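World > Diplomacy > Interviews

"The ferry talks are slow, but they are not dead"

October 20, 2018

Print | E-mail

Neusa Toledo has been leading the Skarasdale delegation in the ferry talks with Minhas for six months. When we met in her office in Rerino, she had just returned from the latest round and asked for tea before the first question.

The dispute started when Minhas raised the landing fee for freight ferries from 100 to 300 crowns. Skarasdale answered by closing its own pier to Minhas operators. "Both decisions were legal," Toledo told me. "Both were also very bad for the people who live from the crossing." 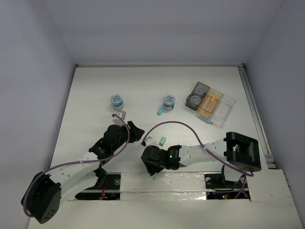 The fee is now the smaller problem, in her opinion. The two sides have nearly agreed on a lower amount, and the remaining question is who inspects the cargo, and on which side of the water. Minhas wants its officers in Rerino, and Skarasdale wants the same right in return. "Imagine two ferries heading for one narrow harbour," she said, and put both elbows on her desk to show me. "Each of them moves very well. But somebody must write down which one enters the middle first, otherwise they hit each other. We are writing this down now."

Her counterpart, Haris Matić, said in September that his government would not sign before the pier is open again. Toledo does not take this as a threat. "He has a parliament to convince, the same as I have. In the room he is correct and well prepared."

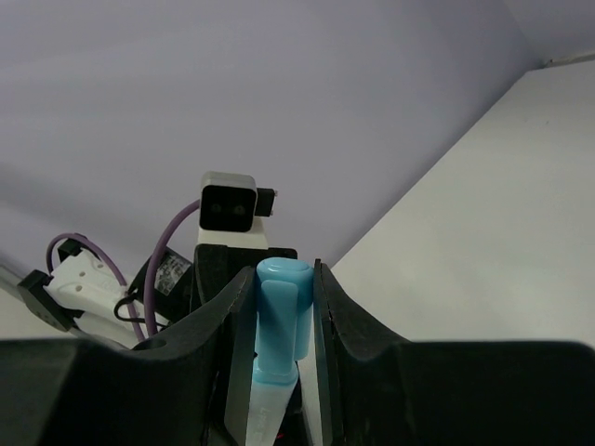

Black gripper fingers close in on a light-blue and white object.

I asked about the 303 containers which, according to the port office, are still waiting in Rerino. She became more serious. "The owners call me directly, and I have no good answer for them. I proposed a temporary permit – only for goods that are already paid – and Minhas is studying the text."

The next round is planned in Pondwood. Toledo would not give a date for a signature. "I gave one in September," she said, "and I had to apologize for it."

Interview by Kausar Janjua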